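The long way round to a quieter Stekier Street

By the time the kettle has boiled at the Hotusville Neighbourhood Centre on a Monday night, most of the chairs are taken and somebody has usually started talking already. The tenants' group that meets there has been at it since February, and what they want (I'll give you the short version, though they certainly wouldn't!) is for council to stop trucks cutting through Stekier Street on their way to the Khondokar freight yard.

Lakmal Ekanayake moved into the street 9 years ago and keeps the log. He showed me the page for a single day, in lovely neat handwriting, and it ran to 164 trucks, the first of them well before sunrise. "You stop hearing them after a while," he told me, "and then your sister comes to stay and she's sitting up in bed at four in the morning asking what on earth that was."

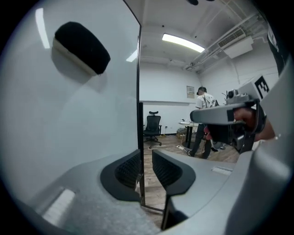
Council's first answer was a sign. The second was a slightly larger sign. So in autumn the group wrote a letter, argued over it for three meetings, and carried it door to door until it had 88 signatures, including a few from Plulten Road, where people worry (fairly enough, I think) that the trucks will simply become theirs.

That worry has taken up a good deal of the evenings lately. Some neighbours would happily take a weight limit on both streets, others want a night curfew and would leave the daytime alone, and I sat through a long and surprisingly good-humoured discussion of where the yard's drivers are meant to turn around. The councillors have agreed to hear the group at their next meeting, and Lakmal is bringing the log.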